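Ondness hand grippers, two months in: can a machine tidy a living room yet?

Short version - no, but closer than I thought. Long version under the picture. Typing this between jobs so excuse the state of it.

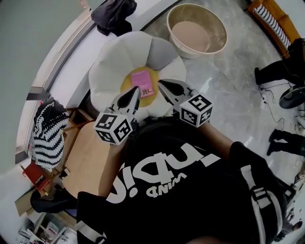

What you get

A pair of hand-held grippers, marker cubes, two straps' worth of backpack, charger, a thin manual. You wear the pack, hold the grippers and do the chore yourself, slowly, with the fingers instead of your own. The recordings go off and get turned into something an arm can run. That's the pitch. We bought the set in May for the shop in Dusedport, where we do furniture returns and a bit of home staging, and I've been using it at the shop and in people's front rooms ever since.

Paid 972 for the lot. The arm is a separate purchase and a much bigger one. We've got ours on hire from Cisow, month by month, and I'm glad of the month by month bit.

The chore

Tidying. Not folding, not washing up, just putting things where they go. Book off the cushion, cushion on the sofa, jumper in the basket. Picked it because it's the most boring job we do and we do it all day. If a machine could clear a room before the photos get taken I'd pay for it tomorrow.

Book on a puffy cushion sounds like nothing. Try it. A small book on a soft round pad sinks when you press, so the fingers have to come in low either side and not shove the pad down with them. Your own hand does it without asking. With the grippers I had to learn it again, took me most of an afternoon to stop chasing the thing round the petals. Open wide, go past the edges, then close. Everyone who tries it closes too early.

Using them

Grip feel is good. Better than good, the spring is light and my hands weren't sore after an hour, which I can't say for the last set we had on loan. Fingers are grippy enough for card and cloth. Hopeless on anything glossy and flat lying on a hard floor, a magazine on polished tile just skates off.

Marker cubes stick out. You will knock them. Table legs, door frames, your own knees. I've caught one on the side of a shelf unit so often there's a dent in the shelf unit. Shiuli Khondokar, who does most of our recordings now, says you stop noticing after a week. I'm on week nine and I notice.

Backpack is fine standing up. Leaning over a low ledge or a floor cushion it slides up your neck, so do the buckle up propely before you bend. Straps could be wider.

Battery is quoted as a full shift. It isn't. Morning and a bit of the afternoon, then plug it in over lunch or you're stuck.

How many goes does it need

More than the manual says. Manual says 200 recordings per task is "a strong start". At 200 our arm could find a book on a cushion and sort of paw at it. Wouldn't lift it. Ghada Rawashdeh, who looks after the arm for us, said keep going, so we kept going. Stopped at 2,593 because the month was up and everyone was sick of it.

At that point it was picking up books off cushions most of the time. Same cushions, same books. Swapped in a fatter paperback and it did fine, which suprised me. Swapped the cushion for a firm square one and it went back to pawing for a day.

Clothes are another matter. Anything dark and crumpled hanging half over an edge - it pinches one fold, lifts, the rest stays put, it carries on as if it's got the lot. Goes all the way to the basket with a sleeve trailing. Drops the sleeve in. Reckons it's done. More recordings helped a bit, didn't fix it.

Cables on the floor it treats as floor. We now pick up all cables before it runs. So that's a chore I do for the robot.

Speed

Slow. I can clear a room in the time it takes to do one ledge. Ghada's view is that it doesn't matter if it's slow so long as you can leave it alone, and she's right, only you can't leave it alone. I tried popping out for a coffee and came back to it pressing a cushion into the wall.

Compared with the others

Lumbao do a similar set, heavier, steel-ish feel, and the fingers open wider. Nicer for boxes and bigger stuff in the stockroom. Costs 3,000 and the software crashed on us twice in a demo. If all you do is shop-floor boxes I'd look at that one. For small bits around a house the Ondness is easier on the wrist and gets into tighter spots.

Support: emailed Ondness twice. First reply came next day and was useful. Second one I'm still waiting for. It was about the left gripper, which clicks when it's nearly shut. Still works, still clicks.

Good

Light, comfy grip
Fingers handle books, card, soft stuff
Quick to teach a new person, ten minutes or so
Spare finger pads in the box - used two already

Not so good

Cubes catch on everything
Battery
Pack rides up when you lean over
Manual is wildly cheerful about how much recording you'll need

Would I buy it again

For the recording, yes. It does what it says and I've not had a session lost. For getting the tidying done, no, and if that's what you're after save your money for another year or two. Ours can do one dull job in one sort of room with me stood next to it. We're trying shoes into a rack next, and I'll add a bit at the bottom of this when we've got anywhere with it.

Four out of five for the grippers. Two for the arm, but that's Cisow's and not really what I'm reviewing.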